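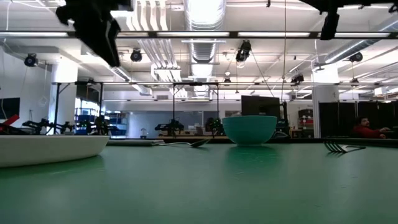
What needs doing on a two-arm table cell before it can run again after the holidays?

Check the bolts, check the cables, zero both arms, look at the gripper fingers, then run it slow before running it at speed. It took me most of the day.

January 8, 2026

Got in before eight. The cell had been off since before the break and I wanted it on by lunch. That didn't happen, but it was on by the middle of the afternoon.

Started with the base bolts on both arms while everything was still powered down. Left arm fine. Right arm had one bolt that moved a quarter turn before the wrench clicked. Marked all of them with the paint pen again, the old marks had mostly rubbed off. I need a new pen, this one is nearly dry.

Powered up the controller and got a joint 3 fault on the left arm straight away. Cleared it, moved the arm by hand, and it came back at the same spot. I unplugged the connector at the elbow and one pin looked dull. Contact cleaner, let it sit, plugged it back in. Moved the joint end to end a good many times and the fault stayed away. I put it in the log anyway. If it comes back I will swap the whole cable. The spare is a Triệu one and it is a little longer than the old one, so it will need another tie along the upper arm.

Gripper fingers next. The Masura sheet says to look at them every 200 hours and I was over that in December. The screws on one finger had backed out enough to let it rock. Took them out, cleaned the threads, put a small drop of thread locker on each and tightened them back up. Then I closed the grippers on the feeler gauge and they shut even, tip and base. Wiped down the inside faces with alcohol. There was some gray stuff on the cloth, I think rubbed off the spoons.

Zeroed both arms after that. The left one went in first try. The right one wanted to settle a little off on the wrist and I had to redo it twice. The second time I found I had left the old offset in the file, so that one was my own fault. Saved the new file and put a copy on the Derusard drive, with the old one next to it in case I have to go back. 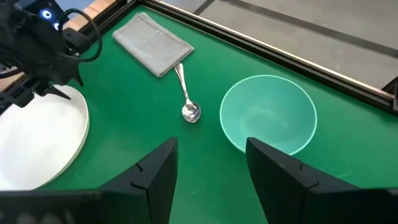

The wrist cameras took the longest. After the screws came out I didn't trust the old camera calibration, so I did it over with the board, 16 poses per arm. One pose on the right side kept failing and I moved it lower. The error came out smaller than what I had written down in May. I also wiped the lenses. I always forget the lenses.

Slow run at quarter speed with the dishes out. Watched both arms go through the approach and back off with my hand on the stop. The left arm passes closer to the plate rim than I like, so I raised its approach height a little in the program. The spoon is still the hard one. It lies so flat that the finger tips have to come down almost to the table, and if the height is a hair low they press into it. I set the force limit down a step for the spoon only and left the bowl and plate as they were.

Then full speed. I let it do 57 cycles while I ate a late sandwich at the bench. Two stops, both on the force limit, both at the spoon. I would take a stop over a bent finger. No joint 3 fault the whole time.

Wrote to Lurneo about finger pads. We are down to the last set, and the ones on the right arm are getting smooth near the tips. They took three weeks to ship last time, so I asked for two sets.

Left for tomorrow: tie up the loose cable behind the right base, print a new copy of the start-up list — the one on the wall still has the old zeroing steps — and run the spoon again with the height up a touch. Also the e-stop test, which I did this morning but only with the front button. The back one still needs doing.

Backed up the controller, parked both arms, power off at 5:40.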